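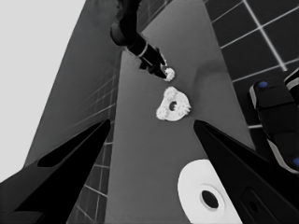 Gray tabletop, computer rendering. Credit: Standside

Tisteddale's Long Table Supper Returns in November, With a Dish Library to Follow

TISTEDDALE – The Long Table Supper is coming back to Makowska Hall this November for three evenings of soup, bread, pie and good company, and everyone in the valley is warmly invited to pull up a chair. Doors open at 5:30 p.m. each night, and supper goes on the table at 6.

Anyone who came last year will remember how quickly the seats filled up (and how quickly the plum pie went!). A total of 259 neighbors sat down to eat on the closing night, which was more than the hall had ever fed at one time, and a good many of them stayed on to wash up, dry, sing a little and argue about whose grandmother made the better dumplings. We are hoping for just as much of that this year, dumplings included.

The menu has been put together by Ramil Ambrosio, who has cooked for the supper since it was a few card tables pushed together in the back of the feed store. There will be a barley and mushroom soup, a chicken soup with ginger and rice, two kinds of bread and a baked squash dish that he has been testing on his family since late summer.

"I like to cook things that can sit on the stove and wait for people," Ambrosio said. "Folks come in from work, they come in from practice, somebody has a baby who won't put her shoes on. The soup will be there. Come when you can and I'll fill your bowl, and if you want more after that I'll fill it again."

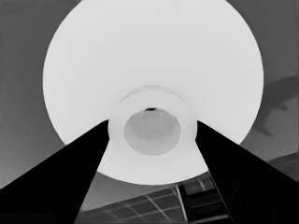 Flundel Neighbors Association – Suppers and Gatherings

This year's supper also marks the start of something we have been talking over for a long while. Beginning the week after the last supper, households, churches, clubs and schools in Tisteddale will be able to borrow plates, bowls, cups and serving dishes from a new Dish Library, kept in the old coat room at Makowska Hall. There are 400 pieces ready to lend. Borrowing is free for up to a week, and all we ask is that everything comes back clean and stacked.

The idea came out of a string of birthday parties, graduation lunches and funeral teas where the hosts had plenty of food and nowhere near enough to serve it on. Paper plates do the job, of course, but they cost money every time and they don't care much for gravy. Standside, the kitchen supply store on Mill Road, has given $2,000 toward shelving, carrying crates and a second sink, and we could not be more grateful to the whole family there.

"My mother used to send me up and down the street to borrow plates before every holiday," said Ward De Bruijn, who will look after the Dish Library. "I knew everybody's kitchen by the time I was ten. If this gets people knocking on each other's doors a bit more, or even just chatting in the coat room, I'll be very happy."
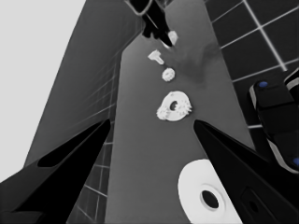

De Bruijn will be at the hall every Thursday from 4 to 7 p.m. to check dishes in and out, and he is glad to help hosts work out how much they need. Larger orders, such as weddings and reunions, should be requested two weeks ahead. A chipped cup is no cause for worry. Please just set it to one side when you bring the crate back so it can be taken off the shelf.

Supper tickets are pay-what-you-can and are available at the hall office and at the front counter at Standside. Children eat free. The hall has a ramp at the side entrance and parking behind the building, and rides can be arranged for anyone who would like one by leaving a note at the office. Bakers who would like to bring a pie are asked to sign the sheet by the office door, with a line saying what kind.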